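How to Keep a Scorebook for Youth Basketball (and Still Enjoy the Game)

Last updated June 28, 2023

If you have a kid on a basketball team, sooner or later a coach is going to walk over to you with a spiral-bound book and a pencil and ask whether you would mind. I said yes nine seasons ago and have been sitting at the table ever since, mostly for the Ovengate girls' teams and now and then for the summer league. I love it. You get the best seat in the gym, you learn the game all over again, and the kids come running to you afterward to find out how many points they had.

It does look scary the first time, though, with all those little boxes! So let me take you through it the way Glykeria Karras took me through it, on a folding chair with a box of raisins between us.

What to bring

Two pencils and a good eraser. Some people keep the book in pen, and I admire them, but I have never gotten through a half without rubbing something out. A red pencil is handy too, for reasons I'll get to. Bring a small notepad for anything you want to sort out at the next whistle, and bring your glasses if you wear them for distance, as you'll be reading jersey numbers across the floor all afternoon.

Before the game

Get to the table early enough to copy both rosters before the teams finish warming up. Write the names and numbers in number order, lowest to highest. Coaches will hand you a list in whatever order the kids signed up, and if you copy it down that way you will be hunting up and down the page every time somebody scores. Leave an empty line at the bottom for the child whose jersey got left at home and who shows up in a borrowed one.

Then take the list back to each coach and have them look it over. I ask them to mark the five starters while they're at it. Put a small dot or an S next to each one.

Last thing before tip-off, sit down with the person running the clock and the person on the scoreboard and agree on how you'll talk to each other. My own habit is to say the number and the points out loud as I write them, like "twelve, two," and the scoreboard person says the new total back to me. It feels silly for a minute or so and then you can't imagine doing without it.

Marking baskets

Each player has a row, and the row is divided into quarters. When a player makes a regular basket, write a 2 in the box for that quarter. When she makes one from behind the arc, write a 3. Watch the official's arms and go by those, even when you are certain you saw a toe on the line.

Free throws get a circle. Draw the empty circle as soon as the foul is called and the shots are awarded, one circle for each shot, and if there are two of them, join them with a short line. When the shot goes in, fill the circle. When it misses, leave it open. At the end of the game you can look down the page and see right away how the team did at the line, and a good coach will want to know.

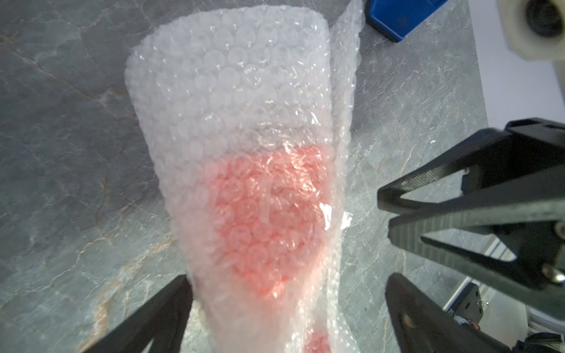
Bubble wrap, rolled up, with something pinkish red showing through the layers.

The running score

Somewhere on the page, usually along the bottom or down the middle, there's a long strip of printed numbers for each team. This is the running score. Every time a team scores, you cross off the numbers up to the new total. A free throw crosses off one number, a basket two, and a three-pointer three.

Please don't skip it! It is tempting to keep only the players' rows and add everything up later, and I understand why, especially when two quick teams are trading layups. But the running score is how you catch a mistake while you can still fix it. If your strip and the scoreboard disagree, you want to know within a play or two. Should they drift apart, sound the horn at the next dead ball (not while the ball is live, please) and let the official come over.

Now for the red pencil. I use the plain one in the first and third quarters and the red one in the second and fourth, on the running score as well as in the rows. Vsevolod Palamarchuk, who coached my older daughter, asked me to do it so he could read the flow of a game at a glance, and I've kept it up for every coach since.

Fouls and time-outs

When an official calls a foul, she'll come toward the table and show you the color of the team, the number of the player, and what kind of foul it was. Look up at her the whole time. Don't start writing until she's done, and give her a nod so she knows you have it.

Cross off the player's next foul box, and then cross off the next one in the team foul row. There are two marks for every foul, and forgetting the second is the most common slip I see from new people. Check your league's own rule sheet for how many personal fouls send a player out and when the bonus shots begin, as these can be different for younger age groups. When one of the kids is a single foul from sitting down, I let the clock operator know quietly so we're both ready.

Technical fouls are marked with a T. You may go a whole season without writing one. I hope you do.

For time-outs, cross off a box and jot the time on the clock beside it. If you get a moment, tell the official how many each team has left after every one. Apostolos Margaritis has refereed a lot of our games and he always asks, so now I just tell him before he can.

When you fall behind

You will. Everybody does, usually during a press, when there's a steal and a basket and another steal and your head is still down on the page. Don't try to fill in all the detail. Cross off the running score, write the jersey number on your notepad, and keep your eyes on the floor. There will be a whistle soon enough, and you can move the points into the right rows then. If you missed the number altogether, lean over and ask the scorer from the other team. We're a friendly bunch, and I have been rescued that way more times than I'd like to admit.

At halftime and at the end

At halftime, add up each team's points by player and see that they match the running score. Start with the youngest-looking handwriting, by which I mean your own from the first three minutes, when you were nervous.

At the final horn, do it all again. Total each row across, total the column down, and compare it with the last number crossed off on the strip. When it all agrees, draw a heavy line after that last number, circle it, and ask the official to sign. Keep the book closed and on the table until she has, even with half the team leaning over your shoulder.

Then you can tell them how many points they had.

A word on practice

If you have a game coming up and want to try this out first, put on any recorded game at home and keep one quarter of it. Pause as often as you like. The next evening, do another quarter and don't pause. I did this back in April with Ourania Kontogiannis, who was taking over the book for the younger team, and by the second evening she was calling out the numbers before I'd found them on the screen.

Blank practice sheets are usually easy to come by. Ask your coach for a photocopy of a page from the back of the book, and make yourself a few extras to scribble on.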